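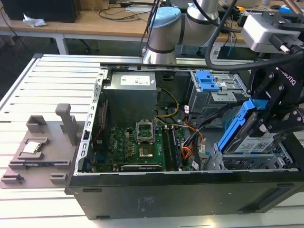 Stirnuvach Ablagesatz für die Rechnerzerlegung mit Roboterarm
Hersteller: Tumero
Ausführung: grau, gedruckt, montagefertig oder als Dateipaket
Lieferzeit: bis zu 11 Werktage, im August länger

Wer einem Roboterarm beibringen will, einen alten PC auszuräumen, beschäftigt sich wochenlang mit Greifkräften, Kameras und Anfahrwinkeln. Dann hält der Arm endlich einen Prozessor in der Luft, und es stellt sich die Frage, wohin damit. In unserer Werkstatt lautete die Antwort lange: auf ein Stück Schaumstoff, ungefähr dahin, wo gestern noch der Speicherriegel lag.

Stirnuvach ist die ordentliche Fassung dieser Antwort. Der Satz besteht aus einer Grundplatte mit eckigen Pfosten und Schlitzen, dazu Einsätze für die Teile, die aus einem gewöhnlichen Desktop-Rechner herauskommen. Die Grundplatte wird neben dem liegenden Gehäuse auf den Nutentisch geschraubt und bleibt dort. Der Arm weiß ab diesem Moment, wo die CPU hingehört. Der Mensch weiß es meistens auch.

Entstanden ist das Ganze in einer Gemeinschaftswerkstatt, in der sich ausgemusterte Rechner schneller ansammeln, als jemand sie zerlegen mag. Chantal Lévesque hat die erste Platte an einem Nachmittag gezeichnet, weil sie keine Lust mehr hatte, nach jedem Probelauf unter dem Tisch nach Arbeitsspeicher zu suchen. Die zweite Platte war dann auch gerade.

Was in die Ablage passt

Prozessor. Flache quadratische Tasche mit umlaufendem Rand und Aussparungen an zwei Seiten, damit die Finger beim Ablegen nicht auf Kunststoff treffen. Gedacht für gängige Desktop-CPUs mit Heatspreader. Für Prozessoren mit Beinchen an der Unterseite liegt ein tieferer Einsatz bei. Bitte wirklich diesen nehmen. Beinchen geraderichten ist ein eigenes Hobby, und es ist kein schönes.

Speicher. Lange, schmale Schlitze mit angefaster Oberkante. Die Fase misst 3 mm und verzeiht dem Arm einen leicht schrägen Anflug. Notebookspeicher passt nicht, auch nicht mit gutem Zureden.

Laufwerke. Freie Fläche zwischen den hohen Pfosten, mit oder ohne Einbaurahmen nutzbar. Rahmen aus Kunststoff sind je nach Gehäuse verschieden breit, daher lassen sich die Pfosten umstecken. Wer Festplatten schräg aus dem Schacht zieht, sollte die Platte vor dem Absetzen wieder waagerecht drehen. Das klingt selbstverständlich, steht aber aus gutem Grund in der Anleitung.

Steckkarten. Breite Schlitze für kurze Karten. Grafikkarten von der Größe eines Toastbrots, also eines ganzen, bitte anderswo lagern.

Kleinteile. Dafür gibt es nichts. Schrauben gehören in eine Blechdose mit Magnet, und die hat ohnehin jeder.

Befestigung

Die Grundplatte hat Langlöcher und passt auf Tische mit durchgehenden Nuten. Nutensteine liegen nicht bei, es gibt davon zu viele Sorten, und wir hätten mit Sicherheit die falsche eingepackt. Auf einer Holzplatte hält der Satz mit gewöhnlichen Holzschrauben und großen Unterlegscheiben. Doppelseitiges Klebeband haben wir ausprobiert. Es hielt so lange, bis der Arm einmal kräftig gegen einen Pfosten fuhr, danach klebte die Platte am Arm.

Der lange Einzelpfosten dient als Anschlag für das Gehäuse. Er kommt dicht an die Gehäusekante, und zwar bevor die Positionen eingelernt werden. Bei umgekehrter Reihenfolge darf man alles noch einmal machen. Ein liegender Tower wandert erstaunlich weit, wenn an ihm gezogen wird, vor allem bei Laufwerken, die seit Jahren in ihrem Schacht sitzen und dort gern bleiben würden.

Software

Zum Satz gehört die Positionsdatei für Sqalli, unsere kleine Ablaufsteuerung. Sie kennt alle Taschen und Schlitze relativ zu einer Ecke der Grundplatte. Man fährt diese Ecke und zwei weitere Punkte an, bestätigt, und der Rest wird umgerechnet. Sqalli speichert 1024 Posen pro Projekt. Wer mehr braucht, zerlegt vermutlich keinen Rechner mehr, sondern ein Rechenzentrum.

Sqalli läuft unter Linux und spricht mit dem Arm über dessen eigene Schnittstelle. Eine fertige Anbindung gibt es bisher für wenige Modelle, die Liste liegt dem Dateipaket bei. Für alle anderen ist die Positionsdatei als schlichter Text lesbar und lässt sich von Hand übernehmen. Eine Kamera am Handgelenk wird unterstützt, ist für die Ablage selbst aber nicht nötig. Im Gehäuse hilft sie sehr, und ihr Kabel sollte genug Spiel für die letzte Achse haben. Wir haben einmal an dieser Länge gespart.

Was der Satz nicht kann

Er öffnet keine Sockelbügel, löst keine Stecker und macht aus einem schlecht gelaunten Gehäuse kein freundliches. Kabel bleiben die eigentliche Plage. Strom- und SATA-Leitungen hängen immer genau dort, wo die Finger hinwollen, und weichen nur in Richtungen aus, die niemand programmiert hat. Wir ziehen die Laufwerksstecker bisher von Hand ab und legen die Bündel zur Seite, bevor der Arm dran ist. In der Werkstatt gilt das als Zusammenarbeit von Mensch und Maschine.

Auch Wärmeleitpaste ist ein Thema für Menschen. Der Kühler muss vorher herunter, die Reste kommen mit einem Tuch ab. Ein Prozessor mit Paste auf dem Deckel rutscht zwischen den Fingern und verteilt sich anschließend auf alles Weitere.

Netzstecker ziehen, Netzteil geschlossen lassen. Hier bleibt der Ton kurz ernst: Das Netzteil wird weder vom Arm noch von sonst jemandem geöffnet. Während der Arm fährt, bleiben die Hände aus dem Gehäuse, und der Not-Halt liegt in Reichweite der Person, die zuschaut.

Material

Gedruckt wird in grauem PETG. Der Kunststoff ist nicht ableitfähig. Für Teile, die noch weiterleben sollen, bieten wir passende Einleger aus ableitfähigem Schaum an, die in die Taschen gedrückt und bei Bedarf getauscht werden. Für Rechner, die ohnehin nur zum Üben da sind, kann man sie weglassen. Die Oberflächen kommen so, wie der Drucker sie ablegt, Schichtlinien inklusive. Schleifen dürfen Sie selbst, es ändert aber nichts an der Passform und sehr viel am Staub.

Lieferumfang

Grundplatte mit Langlöchern
Steckbare Pfosten, kurz und lang
CPU-Einsatz flach und CPU-Einsatz tief
Einsätze für Speicher und Steckkarten
Positionsdatei und Anleitung als Download

Nicht enthalten: Roboterarm, Greifer, Kamera, Nutensteine, Geduld.

Preise

Das Dateipaket zum Selberdrucken kostet 19 Euro und darf innerhalb einer Werkstatt beliebig oft gedruckt werden. Den fertigen Satz rechnen wir nach Stückzahl, bitte kurz anfragen und den Tischtyp dazuschreiben. Wer schon unseren älteren Halter Gaklow besitzt, kann dessen Pfosten weiterverwenden, das Steckmaß ist gleich geblieben. Die alten Gaklow-Einsätze für Speicher passen mechanisch ebenfalls, sitzen aber strammer, und mancher Arm zieht beim Herausnehmen die halbe Platte mit hoch.

Rückfragen

Fragen zur Befestigung und zu abweichenden Gehäusen beantwortet Chantal Lévesque, meist am späten Abend. Ein Foto des offenen Rechners von oben spart uns beiden mehrere Nachrichten. Defekte Pfosten ersetzen wir ohne Diskussion, auch wenn der Abdruck des Greifers noch gut zu erkennen ist.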